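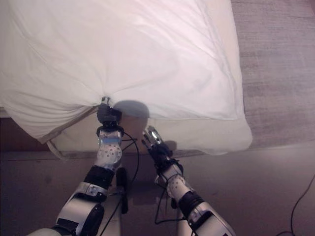 Pronbridge, 28 February 2025

Section 4. Making the bed: pillows, sheet and duvet

This section is for everyone who prepares the rooms in the Bouvier guest house. It replaces the pages on beds in the old guide. Please read it one time completely before you start with the first room, and then keep it on the cart.

What you need

1 bottom sheet
1 duvet with its cover
2 pillowcases for each pillow: the inner one with zipper, and the outer one from the Irorari set
1 laundry bag for the used linen

The mattresses in rooms on the garden side are longer than the others, so they need the long sheets. The long sheets carry the shelf number 228 on the label, and the normal ones 164. Please look at the label before you unfold. A sheet that was opened and folded again by hand never goes back nicely on the shelf.

4.1 Pillows

1. Take off both pillowcases and put them in the laundry bag. Check first that no telephone or glasses are inside the bed. It happens more often than one thinks.

2. Look at the pillow itself. If there is a stain, or if the filling has gone into lumps, put the pillow aside and take another one from the closet.

3. Put on the inner case and close the zipper to the end.

4. Turn the outer case inside out. Put your hands in it until you reach the two far corners, and take the corners of the pillow through the fabric.

5. Pull the case down over the pillow. Hold the pillow at the top and shake it two or three times, so that it falls to the bottom of the case.

6. Lay the pillow flat on the bed and smooth it from the middle to the sides. Small soft creases in the cotton are normal and you can leave them. Hard creases from the folding must go out.

7. If the seam does not follow the side of the pillow, pinch the fabric near the seam and pull a little, then let go and smooth again. Do not pull at the stitched border.

Caution: Do not hold the pillow under your chin when you put on the case. Benoît Besson asks all of us to respect this, for hygiene, also when we are in a hurry.

Note: The opening of the outer case goes to the side away from the door - the guest should see the closed side when he comes in.

4.2 Bottom sheet

1. Put the pillows on the chair, not on the carpet.

2. Lay the sheet on the bed with the middle fold on the middle of the mattress. The wide hem goes to the head.

3. Open it to both sides and check that it hangs the same length left and right.

4. Lift the mattress a little at the head and put the sheet under it. Make the two corners. After this do the same at the foot.

5. Tuck in the long sides. Work with a flat hand and the palm down, otherwise you scratch your knuckles on the bed base.

6. Smooth the sheet with the forearm from the head to the foot.

Caution: Bend the knees when you lift the mattress. For the wide beds ask a second person.

4.3 Duvet

1. Lay the duvet on the bed with the buttons of the cover at the foot.

2. Take the two top corners and shake, so that the filling goes to all four corners.

3. Let the top edge stop 74 cm from the headboard. In the cart there is a stick cut to this length - please use it in the first days, later your eye will know.

4. Walk one time around the bed and look at the edges. White linen against the brown carpet shows every line, and you see quickly if one side hangs lower. The duvet may come down over the side of the mattress, but it should not lie on the floor.

5. Where the fabric bunches up, take only the top layer between two fingers, lift it and lay it down again in the direction of the seam. If you push it flat with the hand, the fold only moves to another place.

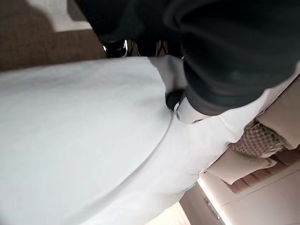 4.4 Before you leave the room

1. Put the pillows back on the bed, side by side, against the headboard.

2. Close the laundry bag and take it out. Used linen does not stay in the corridor.

3. Open the window for some minutes if the weather allows it.

4. Mark the room as ready in Skoleo. If something is missing or broken, write it in the comment field, with the number of the room.

Note: Linen with small holes or open seams goes in the basket for repairs, and not in the wash. The list of repairs from January still hangs inside the closet door; please add new pieces at the bottom of the same list.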